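Plirnwood Community Supper Program
Progress report to the Temance Fund
2023-05-08

You asked for a narrative of no more than two pages, in plain language, "including challenges." We have included the challenges. In the interest of balance we have also included some suppers.

## Where the money has gone

The grant was for a weekly sit-down supper at the Plirnwood hall, open to anyone who turns up, with a suggested donation that most people treat as a suggestion. Your award covered food, the hall fee, a part-time cook, and what our application called "a dignified table," meaning plates that don't bend.

The plates have been bought. So have real forks, real knives, and enough glasses that we no longer wash them between the soup and the main course. Spending is on budget in every line except dish soap, where we were naive.

The cook's hours were budgeted for cooking. A fair share of them have gone to waiting for deliveries, and we would like to move a small sum from "training" to "cook" to cover it. The training in question was a food safety course, which everyone has now passed, some of us on the second try.
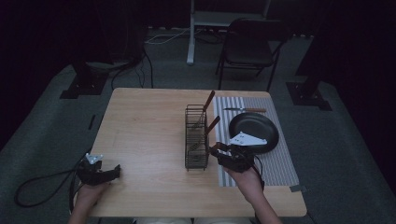 *Photo: Plirnwood Community Supper Program*

## Attendance

Our target was 300 meals by the end of this reporting period. We served 200 in the first stretch and then had the flood, described below, which took out 2 suppers entirely. We passed the target anyway, helped by a pot roast that drew people from as far away as Marín Street, which for Plirnwood is travel.

The mix of guests is not quite what we predicted. We wrote the application with older people living alone in mind, and they do come, early, and they take the seats by the radiator. We did not foresee the night-shift workers from the Noltum warehouse, who treat supper as breakfast and would like to know about eggs. We have started doing eggs. Families with small children come in waves, and when they do the noise level rises to something the hall's acoustic tiles were never meant to handle.

We tried a sign-up sheet so that we could plan portions. People signed up and stayed home, or came without signing up and brought a cousin. We now cook for a full room and send the extra home in tubs. The tubs do not come back. If the Fund has ever financed a project that solved this, please put us in touch.

## The flood

In the notification we sent you at the time, we used the phrase "minor water event." The water came up through the floor drain in the pantry and soaked the bottom shelf, where we kept flour, rice, and the binder with our emergency procedures.

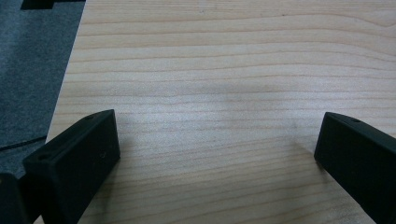 Insurance paid for the shelving and the dry goods, less the deductible, and the hall's owners have had the drain looked at by a plumber who used the word "historic" in a way we didn't enjoy. Everything now sits at least a foot off the floor. The binder has been retyped and lives on a hook.

We did not charge any of this to your grant, apart from one mop. The receipt is attached, and you are welcome to visit the mop.

## What guests told us

Your reporting template asks for "evidence of outcomes." We handed out comment cards in March with a box for what people liked and a box for what they'd change. Under "liked," the most common answer was the company, followed by gravy. Under "change," people wrote the following, which we pass on unedited for spirit if not for spelling:

- Less fish.
- More fish.
- Softer chairs, or permission to bring a cushion. (Permission has been granted. It was never withheld.)
- A later start, from the warehouse crowd, and an earlier one, from the radiator crowd.
- Name tags, with a second card underlining "NO name tags" three times.

The more useful evidence came from watching who sits with whom. At the start of the grant, people left an empty chair between themselves and the next person. By spring the same regulars were saving places for each other and complaining when the places were taken. One table has set up a card game that continues well past closing, and we have had to turn the lights off at them.

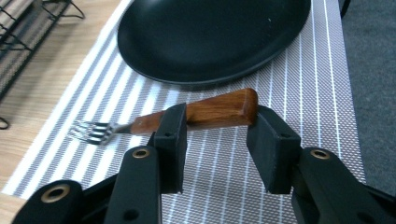
## Plans for the next period

There are 6 suppers left under the current award. We plan to use them as follows.

Start times will be split: soup from five for those who want it early, and the main course again at seven for those just waking up. The cook has agreed to this on a trial basis and has asked that the word "trial" appear in writing. It now has.

We will stop buying bread by the case. The price was excellent and the freezer was not big enough, and for most of the winter every dessert was bread pudding. The bakery two doors down has offered us its unsold loaves at closing time, which brings the cost to nothing and the variety to whatever didn't sell. 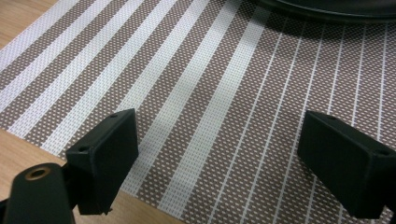
We also want to run one supper in May outdoors, in the lot behind the hall, if the owners agree and the weather can be reasoned with. It would cost no more than a regular evening apart from table clips and citronella candles. There's a line for it in the attached budget under "other."

The application for renewal is due before our next report, so please take this as notice that we intend to apply. We will ask for the same amount, plus dish soap.

Attachments: budget to date, comment card tally, mop receipt.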